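We use cookies to improve this site. Accept | Manage preferences

INTERIOR SURFACES II — Handout 4: Texture scale and wall color

Course tutor: Rosimeire Bittencourt

1. Terms

Texture scale is the size of the repeating unit relative to the wall. Grain is the direction in which the unit runs. A mottled finish has no grain; a streaked finish does, and it must be set before the first coat is mixed.

2. Working rule

Stand at the far end of the room. If single marks can be picked out at 15 feet, the texture is coarse. If they merge, record it as fine and judge the wall by its average color. Most errors in last year's Brestdale survey came from judging fine textures at arm's length.

3. Corners

Two finishes meeting at an inside corner are compared by lightness first, hue second. Dark red beside beige reads as a strong edge even when both are matte. Large brown planes lose their apparent texture in dim light — allow for this when checking samples in the evening.

4. Reading

Aguiar pattern book, plates 343 onward. The Dallarau notes are optional and cover limewash only. Bring your own sample cards in September.

5. Plates
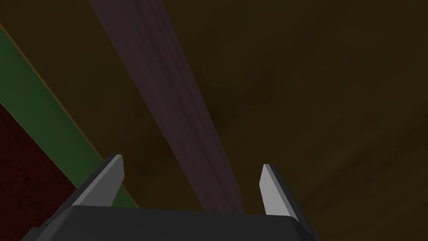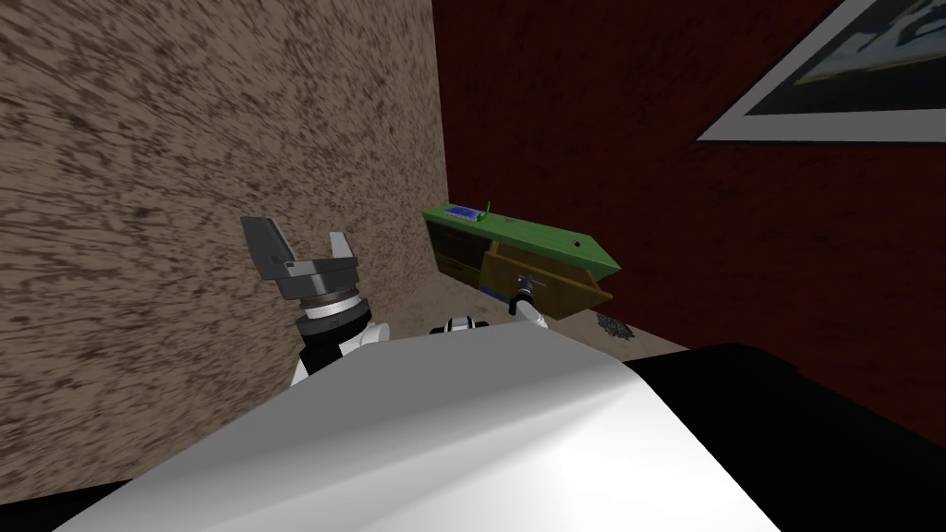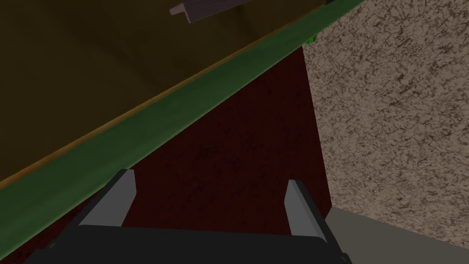
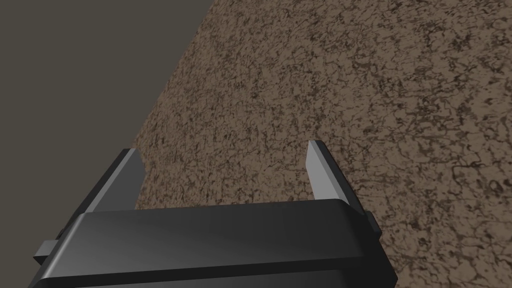
Plates 1–4. Computer renderings, one interior. Second plate: beige and dark red walls meeting at a corner, with green cabinet.

Handout revised 14/08/2023

© Fleseo School of Interiors | Contact | Back to top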